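Looking After the Two-Arm Suturing Cell at Tendcombe
Student project report, February

1. Purpose of the project

The Lumanlan cell is a small surgical robot set-up which our course uses for suturing practice on tissue. It has two instrument arms and one fixed camera that looks at the work area, and there is also a small camera close to one of the instruments. When I started, the cell had no written routine. Each student prepared it in his or her own way, and the results of one session could hardly be compared with those of the next. My task was to write a set-up and care procedure, and to test if another student can follow it without help.

2. The instruments

Each instrument is a shaft with a jointed wrist and a pair of jaws at the end. The wrist is moved by thin cables which run over small pulleys. In time the cables become a little longer, and then the jaws close later than the hand of the operator. The first sign is usually that the needle turns in the jaws when it should stay still.

We keep three pairs of instruments in the Pralen cabinet. Each pair has a card, and on the card we write every session. After 200 closings of the jaws in the test program the tension of the cables is checked with the gauge. I took this number from the old notes of the workshop at Istham, and I did not have enough time to find out if it is the best one.

3. Set-up before a session

The pad is fixed first, then the arms are brought in from the two sides. The light must be strong in the middle. The metal of the wrists is polished and gives strong reflections, so I set the lamp at 900 on its scale and do not change it afterwards – the camera is adjusted to the lamp and not the other way round.

Then both jaws are opened and closed slowly. If one jaw moves before the other, the session does not start. The last step is to pass a needle from one side to the other three times without thread. I found this the most useful test in the whole procedure, although it looks very simple.

4. Work with thread

The thread is the main cause of trouble in our cell. A loose loop can go behind a wrist, and a short cut end can come between the pulleys. For this reason the operator should look at both wrists each time a knot is finished, before the arms are moved away.

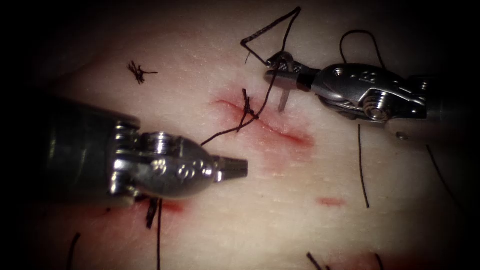
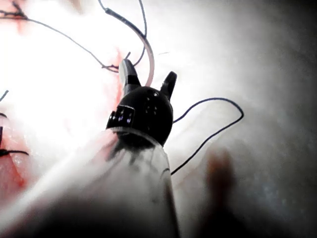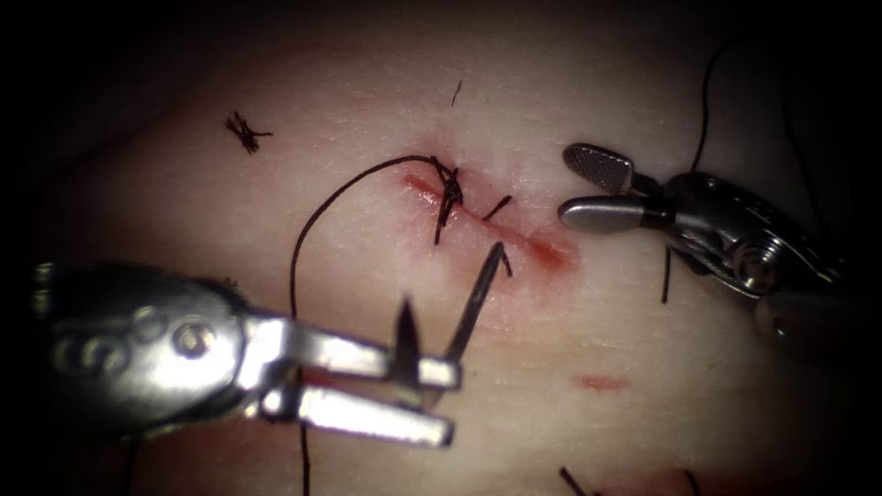
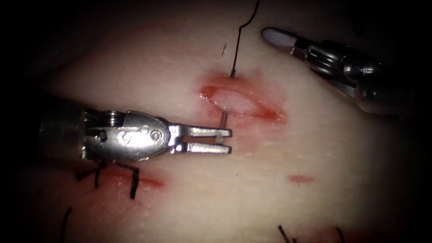 5. Cleaning and storing

After the session the arms are moved back and the instruments are taken off, the left one first. Each wrist is turned by hand under the magnifier, and pieces of thread are removed with plastic tweezers. Steel tweezers are not allowed, as they scratch the pulleys. The wrist is then washed, dried with air and given one drop of oil on each joint. Too much oil was a mistake of mine in the first weeks: it came out on the jaws and the needle slipped.

6. Results and open points

Another student prepared the cell with my procedure and needed to ask me only one question, which was where the gauge is kept. This is now written on the first page. The part about the cables is still weak. I can describe how to measure the tension, but the adjustment itself depends on the feeling of the person who turns the screw, and I could not put this into words well enough. The next group should ask the workshop for a small torque key and repeat the measurements with it. The cards of all three pairs are in the top drawer of the cabinet, together with the spare seals.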